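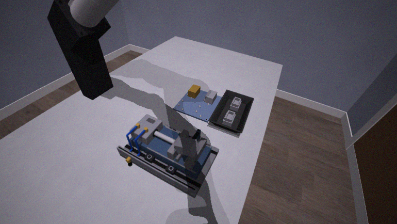
Demonstrations for the fixture task: teleop or hand guiding?

Started by rodslide, April 2022

rodslide
Posts: 2

We have a simulated cell with a clamp-style fixture at the front of a white table, a flat blue pegboard behind it and a black parts tray next to that. The job is to take a part out of the tray, set it in the fixture between the two gray blocks, then take it back out and put it on the pegboard. One arm, parallel gripper.

I have been recording demonstrations by remote control with a 3D mouse. So far I have 851 and the policy trained on them is mediocre. The pick from the tray is fine. The placement in the fixture is bad. It gets to the right area, hovers, and then either drops the part crooked or pushes it into the left block.

My lead at Kirncombe wants me to throw these out and start over with hand guiding on the real arm, then replay the joint paths in the sim. Before I do that I would like to hear from people who have done both.

gatonuser
Senior member

What does the operator see while driving? If it is one fixed view from up high, that's your problem right there. The last bit of the approach needs a second view from the side or from the wrist. I would not touch the data collection method until that is sorted out.

rodslide
Posts: 2

One view, high and off to one side. The robot sees the same thing plus its own joint positions.

gatonuser
Senior member

Then the operator is guessing depth and the policy is learning the guesses. Your hovering is the operator hovering. Play back ten of your recordings and time how long the gripper sits over the fixture before it goes down.

plankfloor
Member

I disagree that the view is the main thing. A 3D mouse is a poor tool for this. People move one axis at a time with it, so you get staircase paths, and when they need to rotate the wrist they stop everything else. We had the same complaint on a peg task. Switching to a leader arm (small copy of the robot that you move by hand, the big one follows) fixed most of it, and we still had a single fixed view.

Hand guiding is also good, but your hands end up in the video. If you replay joint paths in sim you get around that, so your lead's idea isn't crazy.

dellicate
Member

Replay of joint paths only works if the sim and the real table match. We tried it with the setup in the Delić tutorial and the fixture was off by a couple of millimeters. Every single replay clipped the block. We ended up adding an offset by hand for each layout, and after that we couldn't move the fixture around anymore, which was half the reason for using a sim.

rodslide, do you randomize where the fixture is?

rodslide
Posts: 3

Yes, position and angle both change every episode. In the one at the top it's turned so the long rail runs at a slant across the front. Tray and board move too, by less.

Timed the recordings like gatonuser said. The pause over the fixture is long in every one I looked at, and longest in the early ones. I was new to the mouse then.

gatonuser
Senior member

So drop the early ones first. That costs you nothing.

Another thing I notice is the arm's shadow. It goes all the way across the middle of the table and the darkest part is sitting right on the right-hand block. Does it move with the arm? If it does, then at the moment of placing, the target looks different from every other moment. I'd either soften the light or randomize it.

plankfloor
Member

The shadow is useful. It's the only depth cue the operator has with one view. When the shadow and the gripper meet, you're down. Kill it and the demonstrations get worse.

gatonuser
Senior member

For a person, maybe. You can keep it on the operator's screen and render the training images again with different lights. The states are saved, so the images don't have to be the ones you drove with.

plankfloor
Member

OK, that I can agree with. I still say change the controller.

Grokdale_Tim
New member

How much is a leader arm these days? We priced a kit in December and it came to 1,199 with the motors. Our boss said no and told us to use a game controller.

plankfloor
Member

That sounds normal for a kit. You can go cheaper if you print the links and have motors lying around. A game controller is no better than the mouse in my experience.

dellicate
Member

One more suggestion. Don't record the whole task every time. Start the episode with the part already in the gripper, a short distance from the fixture, and only demonstrate the placement. You can do a lot of those in an afternoon, and the pick already works. Mix them in with the full runs.

Also let the policy run and take over by remote when it starts to go wrong. Those corrections did more for us than any number of clean runs. With clean runs only, it never sees what to do when the part is crooked.

rodslide
Posts: 4

I like the short episodes. Resetting the scene with the part in the gripper is an easy change.

Plan for now: drop the early recordings, add a wrist view for both me and the policy, render again with varied lights, and record short placements until the full set is back up to 1,000. I'll hold off on hand guiding. I asked about a leader arm and was told to wait for the next budget.

plankfloor
Member

If you add a wrist view, check that the part doesn't fill the whole picture once it's gripped. Ours did and we had to tilt the camera mount and record everything again.

rodslide
Posts: 5

Will check that before I record anything. Thanks.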